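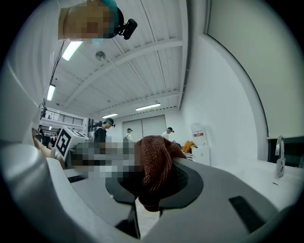 Mein Projekt in diesem Halbjahr drehte sich um Zahnfleischbluten, genauer um die Frage, ob Leute aus meinem Jahrgang Zahnseide oder Interdentalbürsten länger durchhalten. Klingt erst mal trocken, ich weiß! Auf das Thema kam ich durch meine eigene Prophylaxe im September, als mir gesagt wurde, dass es bei mir hinten links blutet, obwohl ich zweimal am Tag putze. Wer auf dem Behandlungsstuhl liegt, kennt die Perspektive ja: Jemand beugt sich von oben über einen, dahinter nur weiße Decke und Leuchtstoffröhren, und man nickt brav zu allem, was man über Zahnzwischenräume hört. Zu Hause habe ich dann doch nachgelesen und war ziemlich schnell drin im Thema.

Mein Betreuer war Ayuba Dramani, der bei uns den Kurs Gesundheit und Prävention gibt. Er hat mir gleich am Anfang meinen ersten Fragebogen zurückgegeben (viel zu lang, 98 Fragen, ich hatte es gut gemeint). Übrig geblieben ist ein Wochenbogen mit 8 Fragen, den man abends in zwei Minuten ausfüllen kann. Gefragt habe ich zum Beispiel, ob es beim Reinigen geblutet hat, ob etwas wehgetan hat und an wie vielen Abenden man es einfach gelassen hat.

Mitgemacht haben zwei Gruppen. Gruppe Rilto bekam Zahnseide, Gruppe Pringle die kleinen Bürsten – die Namen haben keine tiefere Bedeutung, ich wollte nur nicht dauernd A und B schreiben.

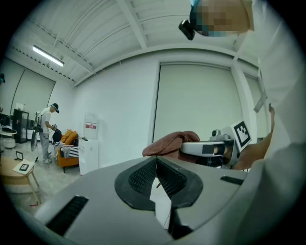 Bei den Bürsten war die Größe das erste Problem. Ich hatte für alle dieselbe besorgt, und das war ein echter Anfängerfehler, denn die Abstände zwischen den Zähnen sind bei jedem anders. Eine Bürste soll ohne Gewalt durchgehen, aber schon etwas Widerstand haben. Nach der ersten Woche habe ich deshalb mehrere Größen verteilt und die Bögen aus dieser Woche nicht mitgezählt. Bei der Zahnseide lag es eher an der Technik. Viele haben sie mit Schwung nach unten gezogen und sich dabei ins Zahnfleisch geschnitten, ich früher übrigens auch.

In der Auswertung hat die Bürstengruppe weniger Abende ausgelassen. Beim Bluten sah es in beiden Gruppen zum Schluss besser aus als am Anfang, wobei ich da vorsichtig bin: Alles ist selbst beobachtet, und wer jede Woche einen Bogen abgibt, putzt vermutlich sowieso gründlicher.

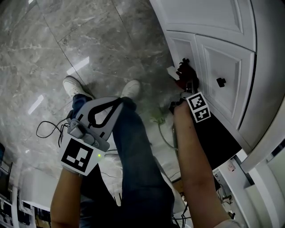

Eine Kontrollgruppe hätte mir an der Stelle sehr geholfen. Die hatte ich sogar geplant, mit Leuten aus dem Wohnheim Comham, aber von dort kamen die Bögen nur halb ausgefüllt zurück und ich habe sie schweren Herzens rausgelassen. Für eine richtige Aussage bräuchte man wohl eher 1000 Leute und jemanden, der die Blutung wirklich misst.

Falls jemand das Thema weiterführen will: Meine Bögen und die Tabelle liegen im Kursordner unter »Brellivetti« (so hieß das Projekt ganz am Anfang mal). Die Spalte mit den Bürstengrößen ist noch unsortiert, die müsste man vor dem Rechnen einmal durchgehen. Und ich nehme inzwischen die Bürstchen, außer vorne, da passt bei mir nur Zahnseide durch.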